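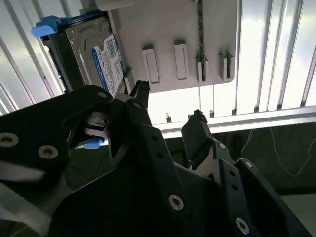
Figure 4. Gripper below a 3.5-inch hard drive in its caddy.

4. Setting Up a New Restaurant in Skedgate

This section is for the owner or the area manager of a group with more than one restaurant. You need an account with the role Group Owner. If you have only the role Store Manager, you will see the menu Locations, but the button Add Location stays gray.

Before you start, please prepare the following:
- the franchise agreement number of the new restaurant
- the opening hours for each day of the week
- the employee list, saved as a CSV file (maximum 2000 rows)
- the login for Wandard, if you use it for payroll

4.1 Create the location

1. Open Skedgate and choose Group, then Locations.
2. Click Add Location.
3. Enter the store number. It can have letters and digits, but no spaces. For example, store 382 of the brand Marikar is entered as MK382.
4. Choose the brand from the list. One location can have only one brand. If two brands share the same building, create two locations and connect them later (see 4.4).
5. Enter the address and the time zone, and click Save.

Note: The time zone can not be changed after the first shift is published. Please check it twice, especially when the head office is in another state.

4.2 Assign the legal entity

1. In the new location, open the tab Ownership.
2. Choose the company which holds the franchise agreement. This can be the parent company or a subsidiary.
3. Enter the ownership share in percent. If there are several owners, the total must be 100. Otherwise the message "Shares not complete" appears and the tab can not be saved.
4. Click Confirm.

Caution: Royalty reports are sent to the company you choose in step 2. A wrong choice here does not stop the restaurant from working, so it is often found only at the end of the month.

4.3 Import the employees

1. Open the tab Team and click Import.
2. Select your CSV file. The first row must contain the column names.
3. Compare the preview with your list. Rows with a problem are marked in orange - usually it is a missing start date.
4. Correct the rows directly in the preview, or cancel and upload the file again.
5. Click Import Now.

Note: Employees who work already in another restaurant of your group are not created a second time. Skedgate finds them by e-mail address and adds the new location to their profile.

4.4 Connect locations in the same building

1. Open the first location and choose Settings, then Shared Site.
2. Enter the store number of the second location.
3. Decide if the managers may see the schedules of both stores. The standard setting is No.
4. Click Connect. The connection is active after the next synchronization, which runs every 55 minutes.

If you use Clelance for your supplier orders, continue with section 5 before you place the first order.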